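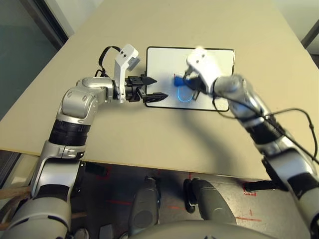 Figure 6. Head camera view during the tracing task. The right gripper is at a small blue object beside the blue U-shaped outline; the left gripper is open near the board's left edge.

4.2 Curve tracing

We collected 286 demonstrations of the U-shaped curve and trained one policy per camera setup. Shadows from both arms darken the tabletop just below the board (Figure 6), so brightness was varied in training. The Vorndale baseline -- head view only -- lost the curve in seven trials, mostly near the bend.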